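Two grippers, one wall of bricks: an afternoon at Elemwood

Published 18/03/2021

Elemwood is a small engineering firm that tests handling equipment for other people. Its customers are mostly packing firms and parts suppliers who are thinking of buying a robot arm and want to know what to put on the end of it. For the past few months the firm has been comparing hand-held grippers, the kind a person carries and squeezes to record how a job is done before an arm is asked to do it.

The engineer who runs the comparison asked not to be named, as she is still writing the report and the customer has not seen it. She agreed to talk about the method, the things that went wrong and what she would tell someone starting out.

"I came to it from the fingertip end," she said. "I had been testing rubber compounds. What does it do when it's dusty, what does it do when it has been squeezed ten thousand times. Then I was asked to look at the whole tool and I found I had opinions about handles."

The comparison covers two grippers. One was bought from Staritz and is used as it came, apart from the fingers. The other was built at Elemwood from drawings supplied by the customer, a parts firm called Hanley. Both were given the same list of 12 tasks, which includes picking up a plug by its collar, turning over a flat tray, putting a lid on a jar and feeding a cable through a hole.

I asked why the cable was on the list, as it seemed a good deal harder than the rest.

"It is harder, and Hanley does it all day," she said. "They make up wiring kits. If I left it out they would have a report saying both tools were fine and then they'd be cross with me in July."

Each task was recorded several times by each of the operators, and with the false starts taken out there are 789 recordings in the set. She thinks that is enough to separate the two tools on most of the tasks and too few on the jar.

"The jar is a bad task. I chose it and I'm stuck with it. People have their own way with a lid. Some twist from the wrist and some walk their elbow round, and the difference between the people is bigger than the difference between the grippers. I'll say so in the report."
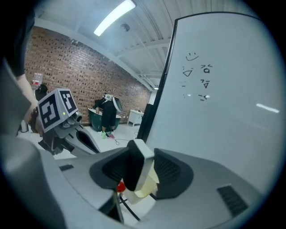 Most of the early trouble was in the fingers. The first set had hard faces, and small parts shot out sideways as soon as the operator squeezed with any force. The second set was soft all the way through. Those held the parts well but folded back under the weight of the tray.

"We ended up with something in between, and it took longer than it should have. I kept changing the rubber when I should have been changing the shape. Once the tip had a bit of an angle to it, the rubber mattered much less. I could have used the one we started with."

She changes the pads after every 48 recordings whether they look worn or not. The operators thought this was wasteful and told her so. She tried letting one pair run on, and the scores for the plug task fell before anyone could see a mark on the rubber.

"I put the old pair and a new pair on the bench and asked people to tell me which was which. They couldn't. So now we change them on the number and we don't discuss it."

The next question was about tracking. Printed square markers are an old method, and there are tools that do without them. She said she had used both and was happy with markers for this sort of work.

"You can print them. If one gets scratched you print another one. You do have to think about where people put their hands. If I ask someone to reach across themselves, there's a fair chance they'll turn the marker away from whatever is meant to be looking at it, and then I've got a hole in the recording. A cube helps, as there's usually one face in view. It also knocks into things."

Did the operators mind the extra bulk?

"They mind it for the first hour. After that they mind the weight. Weight is what people talk about at the end of the day. I used to write down the weight of the tool and leave it at that, but where the weight sits makes a big difference. Ours is heavier than the Staritz on the scales and people say it's lighter. It balances over the hand. The Staritz pulls forward."

This matters for the results as well as for the operators' wrists. A tool that pulls forward gets rested on things. When she went back through the recordings, she found that people using the Staritz gripper had a habit of touching down on the table just before they closed the jaws. A person can do that without thinking. An arm copying the same movement will press the fingers into the table, and it may stop with a fault.

"That was the most useful thing we found and I wasn't looking for it. I was looking at how many parts were dropped. On dropped parts they are nearly level."

I asked how an arm came into it. Elemwood has one on loan from a supplier, MacDonald, and it is used for playing back a sample of the recordings with the matching fingers fitted. She was careful about what this shows.

"It shows that the movement can be done by that arm on that table. That's all I'd claim. Hanley's arms are a different size and they are mounted lower. I've told them to expect some of the tray movements to be out of reach, and that they should try those first when they get the thing home."

Cameras were the other long argument. A wide lens sees more of the room and bends it, so straight edges come out curved. A narrower one gives a cleaner picture of the fingers but loses the part as soon as it moves to one side. She began with the narrow lens and changed over.

"I didn't like the wide one. I'm used to looking at drawings, and I want a wall to be straight. But I'm not the one using the pictures. The software deals with the bend perfectly well if it's been calibrated, and it can't deal with a part that isn't in the picture. So I lost that one, fairly."

Calibration is done at the start of each session and again after a break. It takes about ten minutes. She would like it to be quicker, and said that both tools would be improved by a proper fixed stop for the lens, so that it could not be turned by a thumb. Tape has been used in the meantime.

Lighting gave less trouble than she had feared. The worst of it was glare on shiny parts, and on the shiny surfaces of the tools themselves. The team tried moving the table before trying anything that cost money, and moving the table was enough for all but the metal trays. Those were given a coat of matt spray, with Hanley's permission.

"I did ask first. They were their trays."

On the controller she had less to say. Both grippers record to the same small computer, which was chosen so that any difference in the results would come from the tools. It dropped readings when two tools were recording together, and the fault was traced to a connector that had been pushed in and pulled out too often. The cables are now left plugged in at the computer end and changed at the tool end, where the sockets are easier to replace.

She would do some things differently. She would weigh each finger set before starting. She would drop the jar. She would also have the operators swap tools more often, in place of doing a full day with one and a full day with the other.

"By the afternoon you're measuring how tired they are. I saw it in the times and I didn't want to believe it, so I lost another week checking the clock."

As for which gripper Hanley should use, she would not give me the answer before she had given it to them. She did say that the choice was closer than she had expected, and that whichever they pick, they ought to order the fingers separately.

"Neither of them comes with fingers I'd use. Put money aside for that. And buy spare pads, more than you think. We ran out twice and both times it was in the middle of the cable."

The report goes to Hanley when the last of the tray recordings have been played back on the arm. After that the Staritz gripper stays at Elemwood, where it is already booked for a second comparison with a different set of parts.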